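Wrist view in simulator: gripper stops short of ornate objects, fine on plain boxes

Posted by Aldana Gallardo in Home Builds > Arms and Grippers
Viewed 649 times

I am building a two-finger arm in a shared workshop in Kekberg. Before I run anything on the real arm I test the grasp routine in simulation, with the virtual camera mounted at the wrist and looking out past the fingers. The control code is my own. The grasp planner is a small package called Todesine, left on its default settings.

Plain boxes and cylinders work. With scanned or sculpted models the fingers come up to the object, the planner reports contact, and the close command never goes out. The joint log shows no error. I have let it sit for 40 seconds in that state and nothing changes until I cancel.

The view below is from the wrist camera on one of the test layouts. The target is the gold piece with the knobby rim and the ring at one end.
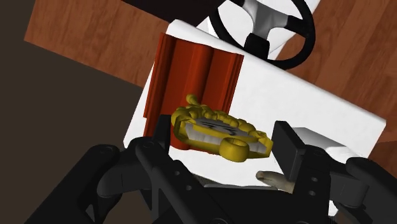 Wrist camera render, gold target between the fingertips, red fluted object behind it.

Things I have tried:
- Reduced the approach speed to a third. Same result.
- Swapped the finger pads for a softer material. Same result.
- Removed the steering wheel model from the layout. Same result.
- Replaced the gold piece with a box of the same outer dimensions. It closes and lifts.

The last one makes me think it is the mesh, but the mesh passes the checker. Is there a setting I have missed? The physical build is otherwise finished and I would like to move off the simulator in December.

Tadeo Cáceres

It is the collision shape. The checker only tests whether the visual mesh is closed. It says nothing about what the physics engine uses.

By default the importer wraps each model in a single convex hull. On a box the hull and the visible surface are the same thing. On your gold piece the hull bridges every gap in the rim and fills the hole in the ring, so the fingers can touch the hull while the render still shows clear space. The planner then sees contact before the close phase, treats the approach as unfinished, and waits.

To confirm it, turn on the collision overlay and look at the target from the side. If you see a smooth shell standing off the rim, that is the cause.

Fix, in order:
1. Run convex decomposition on the gold model. Start with 10 parts. More than that slows the step and gains you little on something this size.
2. Do the same for the red fluted one. It stands close behind the target and its hull will fill the grooves.
3. Set the contact margin to 3 mm or less.
4. Re-import and delete the cached shapes. The importer will reuse the old hull if the cache is still there.

If it still hangs after that, post the contact log with body names included. Without the names it is impossible to tell a finger contact from a palm contact.

Herrera

Had something like this. I just turned off collision for the fingers during approach and turned it back on before closing. Works most of the time. Sometimes the object shoots across the floor.

Brandutetti

I would avoid turning collision off. If a finger is inside the object when it comes back on, the solver pushes them apart in one step, and that explains the shooting. It also hides real approach errors that will show up on the physical arm.

One addition to the decomposition answer: check the model scale before you set the margin. If the file was exported in centimeters and read as meters, the margin value will not mean what you expect.

Aldana Gallardo

The overlay showed a shell over the whole gold piece, ring included. Decomposed both models, cleared the cache, and the close command now goes out. The grip slips on the rim when it lifts, but that is a friction value and I will open a separate thread for it.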